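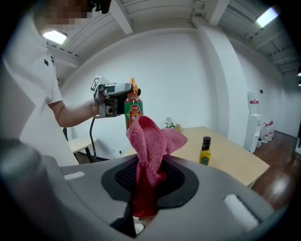

Section 4. Setting up and looking after the hand-held pair

4.1 Before you start

Set aside 50 minutes the first time. Carol Staniforth can do it in less and will tell you so.

You will need the gripper pair, both cables, a lint-free cloth, the short hex key and the calibration board. If the hex key is missing, try Danilo Tagle's desk before ordering another.

1. Lay both grippers down on the table with the fingers open. Don't stand them on their markers.
2. Check each finger pad for splits, grit and old sauce. Wipe with a damp cloth. No solvent – it turns the rubber into something like licorice.
3. Check that each marker cube is tight on its mount. If it moves under your thumb, tighten the screw a quarter turn and go to 4.3.
4. Plug in the left cable, then the right. Leave enough slack to reach the far side of the table.
5. Squeeze and release each grip five times. The travel reading on the Clegg logger should return to zero every time.

CAUTION: Keep your feet clear of the cables. The connector is meant to pull out before you fall over. It has a mixed record.

4.2 Wipe-down trial

Run this after every set-up and after any repair. It takes one hard object and one soft one, and most faults show up on one or the other.

6. Pick up the bottle with the left gripper, below the cap.
7. Pick up the cloth with the right gripper.
8. Bring the two together over the table, wipe the bottle once, and put both down.
9. Repeat until the logger shows 300 clean frames in a row from each side.
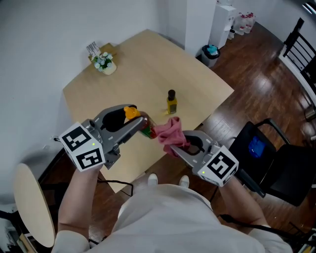
Marker loss is the fault you will meet most often, and it usually comes from the operator's wrists. Turn a hand too far inward and the cube goes out of view, at which point Nekcombe stops tracking and says nothing at all to you. Hold the grippers as they are held over the table here, with the bottle in the left, the pink cloth in the right and a marker cube showing on the back of each. Look for the small green light on each gripper too. If either one is out, stop and reseat that cable before you blame the software.

NOTE: Keep the cap on the bottle. Gemma Tindall wrote a longer version of this note, with photographs.

4.3 Recalibrating after a cube has moved

10. Place the calibration board flat, printed side up.
11. Hold the gripper still over it until the counter reaches 500. Elbows on the table are allowed.
12. Save the file under the gripper's own number. Left and right are easily swapped, and the result is a very confident robot reaching for the wrong side of the room.
13. Repeat the trial in 4.2.

If the logger shows error 142, unplug everything, wait, and start again at step 4. If it comes back, tag the gripper and leave it for Zinhle Tshabalala, who collects on Friday.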